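Kirncombe gripper comparison: open tower set
README, last touched in December

Hello, and thanks for picking this up. The set grew out of a fairly simple question we kept arguing over at lunch, namely which of our two grippers we'd sooner trust inside a desktop computer. The Plarwood has wide flat pads, the Byun has narrow fingers, and both have their fans. There are 2,399 attempts in the raw folder and 2,225 in the cleaned one, which is the one most people will want.

The tower lies on its side with the panel off, and small parts have their own places on the grey printed fixture next to it. Cameras beside the bench catch the whole layout, and the wrist camera gets in close to the fingertips (it's our favourite for judging contact, though the linkages do take up a good deal of the view).
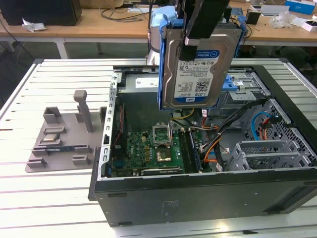
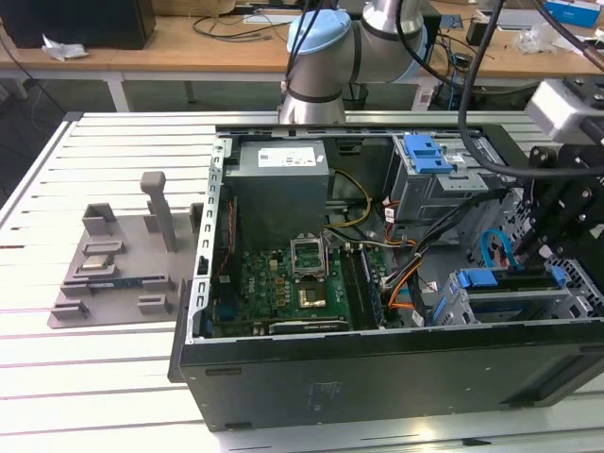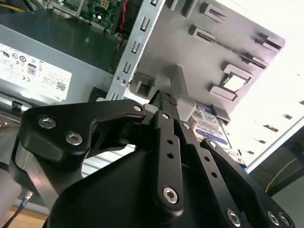
Gripper at the open tower, from the bench and from the wrist

Dreltascombe Manipulation Group

Each attempt has its own folder with the video, the joint log and a short text note. Please do read the notes! Some are only a word or two, but a few go on at length about cable snags, and you'll save yourself some puzzling if you look there first. The attempts are sorted into 7 tasks, and the drive tasks are by far the best covered.

Another 151 attempts have joint logs but no wrist video. They're listed in missing_wrist.txt, and we'd leave them out if you're comparing camera views. Colours can shift a little between cameras as well, so don't lean on them too heavily.

Questions and corrections can go to Oleksandra Tkachenko, who looks after the labels and is always glad to hear from someone using them.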